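Jollulico bench, mug and coaster task
Pre-session checklist, with comments
Dec 22, 2025

Target for this block: 500 examples. Running total before start: 3,206.

1. Stop button within reach of the operator's free hand. OK
Comment: "within reach" means without standing up.

2. Gripper fingers tight, no play at the tips. OK
Comment: checked cold. Check again after 164 examples, when the screws get ideas.

3. Finger pads wiped. FAIL, minor
Comment: the Rulus cleaning sheet was signed. The cloth was still in its wrapper.

4. Wrist camera view clear, lens clean. OK

5. Mugs free of chips and cracks, and empty. OK
Comment: coffee belongs on the other bench. So do the people drinking it.

6. Coasters flat, no wobble. OK

7. Hands out of the reach of the arm before the operator takes over. REMINDER GIVEN
Comment: resets are done by hand with the arm stopped. Say "clear" out loud. Nodding is not "clear."

8. Starting layout changed between examples. OK, barely
Comment: moving one mug a finger's width is not a new layout. If Vadden can tell your examples apart only by the time stamp, so can the model.

9. Failed grasps kept and labeled. OK
Comment: last block had no failures at all, which would make us the best lab in the world. Please stop deleting them. 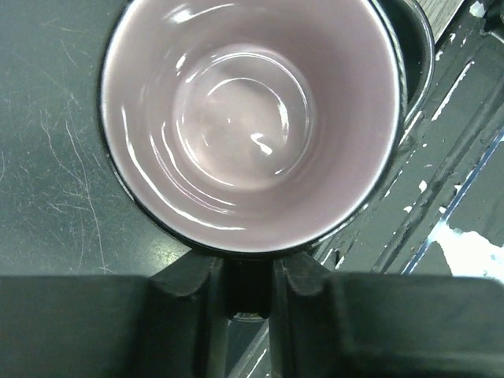
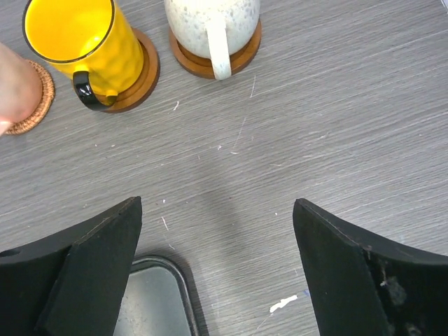 10. Recording saved before the next reset. FAIL
Comment: 5 examples lost in the last block. The Vukadinović script now beeps if you forget. Turning the sound off counts as forgetting.

11. Notes filled in by the person who ran the arm. OK
Comment: "went fine" is accepted once per block.

Result: cleared to start once item 3 is redone. Item 10 stays open until the next check.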